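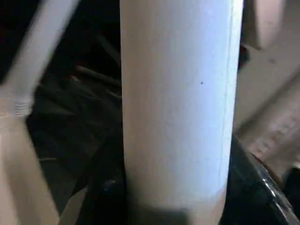

Dec 23, 2020

Well, I finally moved into my attic room for real this month, and since so many of you wrote back after the July newsletter asking if the noise ever stopped, I figured I'd better tell you how it all ended up.

If you're new here, I live on the top floor of an old building on the Groltach side of the river, and my bedroom shares a wall with the bathroom next door. Every time somebody up there ran a bath, I heard the whole thing. The filling, the sloshing, and then the long gurgle down past my pillow at eleven at night. I tried earplugs (they fall out), a fan (too cold by October) and one of those recordings of rain, and let me tell you, listening to rain while you listen to a drain is no way to get to sleep!

So I started reading up on quiet. The first thing I learned is that there are two kinds of noise in a house and you have to treat them differently. Voices and TVs come through the air, so anywhere air can sneak through, they can too. Footsteps and plumbing shake the walls and floors themselves, and you can stuff every gap you own and still hear them. I had spent all spring on gaps. I did the baseboards, the outlet covers, the space under the door. The neighbor's radio got a lot softer and the bath didn't change one bit.

What helped with the bath was moving the bed. I know, I know, you wanted something fancier. But my headboard was bolted right to that shared wall, so it was humming along with everything behind it. I unbolted it, pulled the whole bed over to the window side and put felt pads under the legs, and the first night I slept seven hours straight. I could still hear the water, but it sounded like it belonged to another apartment.

After that I got greedy and went for the wall. I bought a big wool blanket from Visen, the good heavy kind, and hung it from a curtain rod so it sits a couple of inches out from the plaster. Does it block sound? Not much, if I'm being fair. It takes the echo out of the room, though, and the room feels calmer, and it's a lovely rusty orange so I'd keep it up anyway. Total for the rod, the blanket and the hooks was $198, and I did the hanging myself on a Sunday with a borrowed level and a lot of muttering.

The bookcase went against the same wall last week. Full ones are better than empty ones, so if you've been looking for an excuse to keep all those paperbacks, you're welcome.

A few of you asked about the Ravard door seals I mentioned. I still like them, but measure your door twice, the short ones really are short. And a reader sent me a note about cork tiles for the ceiling, which I haven't tried and would love to hear more about, especially if you rent and had to take them down again later.

Next time I'm going to write about the kitchen, where the fridge has started making a clicking noise in the middle of the night. Send me your fridge stories, please. Stay warm, and sleep well over the holidays!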